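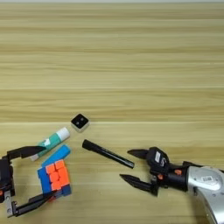
浅色木长桌上的几样小东西:胶棒、蓝色长条块、魔方,还有一个黑面小方块。

Zindon开放日回来,补一篇拖了好几天的流水账

答应过几位朋友要把去Zindon开放日的经过写一写,结果回来以后先是感冒,后来又忙着收拾年底的屋子,一直拖到现在才坐下来。再不写,口袋里那张皱巴巴的导览单就要被我洗衣服的时候一起洗掉了。先说好,我这个人写东西一向啰嗦,想看路线和票价的朋友可以直接拉到后面,我在最后一段都写了,前面就请大家泡杯茶慢慢看吧。

去的那天是12月29日,出门的时候天还没有全亮。我们一家三口,我、爱人,还有今年上二年级的女儿。本来我妈妈也要去,前一天晚上临时说腿不舒服,就留在家里看戏曲频道了,走之前还往我包里塞了三个煮鸡蛋和一小袋盐,说是路上吃。后来这几个鸡蛋真是救了我们,这个等下再讲。

从我们这边到Tumach,要先坐长途车,再换镇上的公交。长途车坐了将近67分钟,比时刻表上写的要久一些,中间在收费站那里堵了一小会儿。女儿一路都在问到了没有,到了没有,后来干脆靠着我睡着了,口水流了我一袖子。下了长途车,对面就是公交站,坐2路,到Curach那一站下来再往回走一点就是。我要特别提醒一下,站牌在一棵很大的樟树后面,从长途车站出来的方向是看不到的,我们就在马路这边站了好半天,眼看着一辆车开走了,才发现原来站牌在树后头。爱人说我平时找停车位眼睛那么尖,怎么这么大一块牌子看不见,我就不跟他计较了。

没有去过的朋友可能会问Zindon到底是做什么的。它原来是镇上一间做文具包装和教具的老厂,厂子搬走以后,留下两层楼的旧房子,现在改成了一个小物件的陈列和整理工坊。说陈列吧,又没有那种玻璃柜子和射灯;说工坊吧,也没有人在里头赶工。导览单上面写的是"日常小物的家",我觉得这句话倒是挺贴切的。里面收的全部是家家户户抽屉里都有的那些东西,文具、积木、棋子、钥匙扣、扣子、夹子、不知道从哪里掉下来的小零件。平时只接待学校,一年里对外开放的日子很少,年底这次是最热闹的一回。

我会知道这个地方,完全是女儿的关系。她们班秋天去过一次,回来以后连着好几个星期把家里的铅笔按长短排队,把我的针线盒也重新分了一遍,分完我反而什么都找不着了。她还很严肃地跟我说,妈妈你这个盒子里住着不应该住在一起的东西。我一听就很好奇,这到底是什么地方,能让一个连袜子都不肯配对的孩子说出这种话来。

到的时候门口已经排了队,队伍沿着墙根拐了一个弯。墙是那种老厂房的红砖墙,冬天的太阳刚好照在上面,站在那里倒不觉得冷。前面一家人带了折叠小凳子,一看就是有经验的。队伍里有人在传一袋炒花生,传到我们这里的时候已经只剩下一个底了,我还是不好意思地抓了几颗。煮鸡蛋就是这个时候拿出来的,女儿吃了一个半,剩下半个硬塞给她爸爸。门口有个大姐一边发导览单一边提醒大家,里面可以摸、可以拿、可以搬,看完请放回原来的桌子上,放错了也没有关系,晚上他们会再理一遍。我听到"放错了也没有关系"这几个字,心里一下子就放松了。带孩子出门的人都懂的,最怕的就是进一个什么都不能碰的地方。

一进门是个过厅,放着存包的架子。左手边那间叫Wei,右手边是楼梯。我一开始以为Wei是个卖吃的地方,还兴冲冲地走过去看有没有热饮,结果里面是一整间的抽屉。真的是一整间,从地面一直到我伸手刚刚够得着的高度,全是小抽屉,每个抽屉上都贴着手写的号码。可以随便拉开看。有的抽屉里是橡皮,有的是半截的粉笔,有的拉开来只有一张纸条,写着"出借中"。女儿上次来的时候记住了一个号码,738,一进去就直奔那里,可是那个抽屉在很高的地方,她够不着,急得直跳,我把她抱起来才拉开。里面是一堆各色的回形针,弯成小动物的样子,有兔子,有鱼,还有一个怎么看都看不出是什么的。她说那是她们班同学弯的,留在这里了。那个看不出是什么的,她说是恐龙。好吧,是恐龙。

抽屉这一间我们待了很久,主要是我舍不得走。我小时候,外婆家有一个中药柜子,也是这样的小抽屉,里面早就没有药材了,外婆用来放钮扣、顶针、粮票、我爸爸小时候的乳牙,还有一些她自己也忘了是什么的东西。我每次去都要挨个拉开来看一遍,明明上次已经看过了,还是觉得下一个里面会有新东西。那个柜子后来搬家的时候送了人,我到现在想起来还有点心疼。站在Wei里面,闻到那种旧木头和纸混在一起的味道,鼻子居然有点酸。爱人问我是不是感冒了,我说是。谁知道回来以后还真的感冒了,这张嘴啊。

从Wei出来,沿着走廊往里走,就是这次开放日的重头,长桌间。我上面那张照片就是在这里。桌子是浅色的木头,一道一道的木纹横着过去,有的地方颜色浅一点,有的地方像蜂蜜,板子和板子之间的接缝也看得见,淡淡的一条线。我很喜欢这种桌面,手放上去忍不住要来回摸两下。我家那张饭桌当初买的时候就想要这种颜色,后来被劝着买了深色的,说耐脏,结果灰尘落上去反倒一清二楚,每天擦两遍都不够。

长桌间的玩法说起来很简单。桌上放着一些小东西,大家坐下来,自己想办法给它们分一分、排一排,怎么分都可以,分完了跟同桌的人讲一讲为什么。讲完再打散,换人。没有标准答案,墙上也没有贴什么示范。我原先以为这种活动也就能哄哄小孩子,五分钟就腻了,谁知道大人比小孩还起劲,隔壁桌有一对看着像是父子的,为了一个瓶盖该归到哪一堆,争得脸都红了。

我们这桌,最先让女儿伸手的是那个魔方。朝上的那一面是整整齐齐的橙色,侧面是蓝色。她跟班上同学最近正迷这个,课间都在转,可惜水平还停留在能拼出一面的阶段,所以她看到有整面的橙色,第一反应是"谁拼的,好厉害",第二反应就是想给它转乱。我赶紧说先别转先别转,我们先分类。她就把手背到身后去了,眼睛还盯着。

再就是一支胶棒,白色的盖子,蓝绿色的管身,上面印着白色的图案,里头有一个像箭头的形状。我对胶棒这个东西是有感情的。我上学的时候用的是那种装在小瓶子里的胶水,顶上一块海绵头,用几次就结了硬壳,要拿圆规的针去戳,戳完胶水一下子涌出来,本子全粘在一起。后来第一次用到胶棒,觉得简直是世界上最体面的东西,舍不得用,每次只肯旋出来一点点。女儿听我讲这一段,脸上的表情就跟我小时候听外婆讲粮票差不多。现在家里胶棒是成板成板地买,盖子倒是从来没有齐过,我常年在沙发缝里掏到没有盖子的胶棒和没有胶棒的盖子,两样还都配不上。

挨着胶棒的是一根蓝色的长条块,蓝得很鲜亮,表面没有什么光泽,角是稍微圆一点的。女儿说是积木,爱人说像他们单位测试间里垫东西用的,我觉得什么都像,拿来压纸也很好。两样东西都是斜着放的,方向还一致,看上去像两条并排停着的小船。女儿给它们起了名字,一条叫大蓝,一条叫绿绿。起名字这件事上她跟她爸爸一样,完全没有天赋。

最有意思的是那个小方块。它特别小,边是白色或者很浅的灰色,正面黑得发亮,黑面上有两个并排的深色小圆。我们一桌人围着它猜了好久。爱人很肯定地说是个传感器一类的东西,他讲起这些来眼睛会发光,从超市的自动门一直讲到水龙头,我已经学会了在适当的时候点头。坐在我斜对面的一位阿姨觉得是个按钮,女儿说是小喇叭,说那两个圆是它的耳朵,喇叭为什么会有耳朵,她也没有解释。我自己嘛,第一眼看到的就是一张脸,两只眼睛,没有嘴巴,歪着头,一个角朝上,好像刚睡醒,不太想理人的样子。问了在旁边收拾桌子的一位工作人员,她笑着说她也不知道,她说东西来的时候就没有写名字,你们觉得是什么就先当它是什么。我喜欢这个回答,回来的路上还在想。

那么怎么分呢?女儿第一轮是按颜色,蓝的站一队。这一下就遇到麻烦了,长条块是蓝的,没问题;魔方有蓝的面,可是上头又是橙的;胶棒是蓝绿色的,算蓝还是算绿?她想了半天,宣布蓝绿色是"蓝的亲戚",可以站在旁边但是不能进队。至于小方块,黑的,白边,谁家的亲戚也不是。她看了看它,大概觉得有点可怜,就把它放在了队伍最前面,说它当队长。同桌的阿姨笑得眼镜都滑下来了。

第二轮轮到爱人,他要按形状分。有棱有角的一边,圆的一边。照他这个分法,就只有胶棒孤零零地待在一边,其他的都在另一边。女儿马上抗议说小方块上面有圆,应该去陪胶棒。爱人说那是它身上的圆,它自己是方的。女儿说那你肚子是圆的,你算圆的还是方的?这个话我没法接,同桌也没有人接,大家都低头去看桌子的木纹。

我是按"家里会放在哪儿"来分的,这恐怕是做妈妈的职业病。胶棒归书桌抽屉,魔方归沙发扶手(我知道它不应该在那里,可它总是在那里),长条块归玩具箱底下,就是那种每次倒箱子最后才会掉出来的东西。小方块呢,毫无疑问,归电视柜旁边那个铁皮饼干盒。我相信每家都有这么一个盒子,里面放的是"不知道是什么但是扔了肯定会后悔"的东西。我家那个盒子里现在有一把不知道开哪里的钥匙,一个不知道从哪台电器上掉下来的脚垫,还有好几颗多出来的螺丝,来自一个组装完之后至今没有倒的书架。阿姨听了说她家也有,她家的是个月饼盒。我们两个就这样聊上了,从饼干盒聊到怎么腌雪里蕻,要不是后面有人等位子,恐怕能聊到关门。

阿姨自己的分法我也记一下,我觉得比我们三个的都好。她是按"会不会变少"来分的。胶棒会越用越短,所以单独放。长条块和魔方怎么玩都还是那么大,放在一起。小方块她拿起来掂了掂,说不知道,先放在中间,等知道了再说。女儿问她,要是一直都不知道呢?阿姨说那就一直放在中间呀。小朋友居然觉得非常有道理,用力地点头。

离开长桌间的时候,女儿终于还是没忍住,回头问能不能转一下那个魔方。那位工作人员说可以呀。她反倒犹豫了,手伸过去又缩回来,说算了,留给后面的小朋友看吧。我当时还挺感动的,正想表扬她两句,她紧接着说,反正她转乱了也转不回来,会很丢脸。

楼上是Curach,跟公交站名一样,据说这一带从前整片都叫这个名字。楼上的内容是装和包,也就是怎么把小东西收进盒子里。靠窗摆着各种各样的空盒子,鞋盒、茶叶罐、装过药的小纸盒,每个人可以选一个,再到另一头挑些旧文具和布头,自己动手隔出格子来。这一项要单独买票,六十块一家,写作60元的小票贴在导览单背面,材料全包,做好的盒子可以带走。我一开始觉得有点贵,家里空鞋盒多得能垒墙,为什么要花钱来做一个鞋盒呢?可是女儿已经把她的外套脱下来搭在椅子上了,这就说明没有商量的余地了。

做盒子花的工夫比想象中多得多。隔板要先量,量了再剪,剪完在中间开一道口子,两片才能插在一起。我量的时候很自信,剪完一插,歪的。重新剪,又短了。爱人在旁边一声不吭地做了一个非常规整的茶叶罐内胆,每一格都方方正正,我看了越发生气。女儿根本不量,她把布头揉成团塞进去,说这是软房子,谁想住哪里就住哪里。到最后,我们家带回来的三样作品里,现在真正在用的就是她那一个,里面住着她的橡皮、两颗掉下来的珠子,还有我的一只耳环。另外那只耳环在哪儿,我还在找。

楼上的窗户很大,望出去能看见河和对岸的菜地,冬天地里还是绿油油的,估计是青菜和蒜苗。中间有一阵子太阳特别好,屋子里的人都不怎么说话,只听见剪刀的声音和撕胶带的声音。我坐在那里,手里捏着一片剪坏的硬纸板,忽然觉得已经好久没有这样安安静静地做一件没什么用的事情了。平时在家里收拾东西,心里总是急的,收完这里还有那里,边收边生气,嗓门越来越大。那天下午同样是在分东西、装东西,一点都不累。

也说几样不太满意的地方吧,免得大家去了怪我。厕所只有楼下有,要排队,带小朋友的一定要提前一点去。吃的东西很少,过厅里只有一台热水机和一张卖烤红薯的小桌子,红薯很甜,可是过了中午就卖光了,后来的人只能闻闻味道。另外导览单上的字印得太小,我举远了看不清,举近了也看不清,最后是女儿念给我听的,她有几个字不认识,就跳过去,所以我到现在也不确定二楼尽头那个小房间到底是干什么的,门关着,我们没有进去。有去过的朋友请告诉我。

还有存包的架子,牌子是木头的,挺好看,但是没有绳子,很容易弄丢。我那块就在包里翻了好半天,翻出来的时候上面还沾着鸡蛋壳。

回程的车上人很多,我们站了一段才有座位。女儿抱着她的盒子,谁要帮她拿都不肯。旁边座位上一位老人家问她里面装了什么,她很大方地打开来给人家看,里面当时其实还什么都没有,就几团布头。老人家很认真地看了一会儿,说,嗯,地方很宽敞。

到家天已经黑了。我妈妈煮了一锅青菜年糕等着我们,一边盛一边问鸡蛋吃了没有,盐有没有撒在包里。盐是撒了一点的,我没说。吃完饭,女儿把电视柜旁边那个饼干盒搬到饭桌上,要跟外婆玩分东西。外婆的分法干脆利落,有用的一堆,没用的一堆,没用的那一堆马上就要往垃圾桶里倒,我和女儿两个人同时扑过去护住。那把不知道开哪里的钥匙就是从没用的那一堆里救回来的。外婆说,你们留着它做什么?女儿说,放在中间,等知道了再说。外婆莫名其妙地看着我,我只好把阿姨那一套从头讲了一遍,讲到腌雪里蕻那一段她倒是来了兴趣,问人家放多少盐。

后来这几天,家里时不时就有东西被"放在中间"。一个没有主人的瓶盖,一颗白色的扣子,一张写了半个电话号码的纸条。我现在在窗台上给它们专门腾了一个小碟子。碟子是碎了一套里剩下来的,本来也不知道该归到哪儿。

最后写一点实用的,给想去的朋友。进门和长桌间都不收费,Wei的抽屉也随便看,只有楼上做盒子要另外买票,价钱前面写了。不用预约,早点到比较好,上午长桌间的位子松一些,下午基本要等。坐2路在Curach下车,千万记得站牌在樟树后面。自己带水杯,带一点干粮,衣服穿得方便脱的,楼上晒到太阳那一侧很热,楼下走廊又凉。小朋友太小的话要留神一点,小零件不少,会往嘴里放东西的年纪就先等一等。听工作人员说一月里还会再开一次,具体哪天要等他们贴通知,我看到了会再来补在后面。女儿已经把她要带去的东西准备好了,是一枚她自己弯的回形针,说要放进那个高高的抽屉里,陪恐龙。我问她弯的是什么,她让我猜,我猜了天鹅、茶壶和数字八,都不对,到现在她也没有告诉我。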